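Fomthorpe Community Kitchen
Progress report to the Dulell Fund, second half of the grant
Prepared by Brisa Ventura, program lead

The shared kitchen at Fomthorpe has now been open to members for the full grant period. This report covers use of the kitchen, the food safety course, spending, and the changes we would like to make before the next round. It follows the order of the headings in your August letter.

Use of the kitchen

Members booked 2,555 hours. Most bookings are still in the early morning and after 6 p.m., when people with other jobs can come in. The middle of the day is quiet except on Friday, when the bakers preparing for the weekend market take both ovens and the long counter.

We have 41 paying members. The largest group makes baked goods, followed by sauces and pickles, then prepared meals. Eight members have moved on to a place of their own or into a rented unit. We count these as successful exits under the terms of the grant, and their names and trading addresses are in the first attachment. Three of the eight still buy flour and sugar through our bulk order, which we have agreed to let them do for one more year.

The waiting list is short, but it is made up almost entirely of people who want evening hours. Macario Robles, who handles bookings, has tried splitting the evening into two shorter shifts. Members who make sauces did not like it, as a batch takes most of a shift and cleanup takes the rest. We went back to the single long shift after six weeks.

Food safety course

The course was taken by 131 people, including members, their helpers and some staff from nearby cafes. Yurani Arango taught it in English and Spanish. The written part went well in both languages. The weak spot was labeling, and in particular the allergen line. Yurani added a session where people bring their own label and correct it in class, and the labels handed in after that were much better.
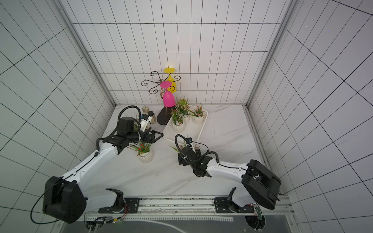
Why do new members have to finish the course before they can book their first shift?

The county permit covers the kitchen as a whole, so one member's mistake can close it for all the others. We allowed a grace period in the first months and ended it after a failed cooler check in which a new member had put hot stock straight into the walk-in. The course runs often enough that the wait is rarely longer than two weeks.

Equipment and repairs

The walk-in cooler was the main problem of the period. The compressor was replaced under warranty, but the door seal was not covered and had to be paid for out of the repair line. The second oven has run without trouble. The dish machine leaves a film on glass jars, and members who pack in glass have been washing by hand. Mangubat, our service contractor, believes the water softener is too small for the load. We have a quote for a larger one and have not yet accepted it.

Dry storage is full. Estrella Zavala reorganized the shelves so that each member has a fixed space with a lid bin for open bags, which has ended most of the arguments about missing ingredients. It has not created any more room.

Spending

Wages and rent are on budget. Repairs are over because of the door seal and two emergency calls. Cleaning supplies are under, mostly due to the switch to Fliritz concentrate, bought by the case. We ask for permission to move the unspent supplies money to repairs. The full ledger is in the second attachment, checked by Imogen Clegg.

Member fees cover a larger share of running costs than they did at the start of the grant. They do not cover the evening supervisor, and we do not expect them to at the current rate. Members were asked about a small increase and most would accept one if evening hours were extended.

Changes requested

We would like to open the kitchen one hour earlier and close one hour later on weekdays. We would also like to drop the business plan workshop, which had poor attendance, and put that money toward one-on-one pricing help. Several members were selling below cost when they came to us, and a single sitting with a calculator and their receipts did more for them than the workshop.

A decision on the softener is needed soon, as the current quote will not be held past the end of the month.

Fomthorpe Community Kitchen | Contact the program office | All rights reserved | Back to top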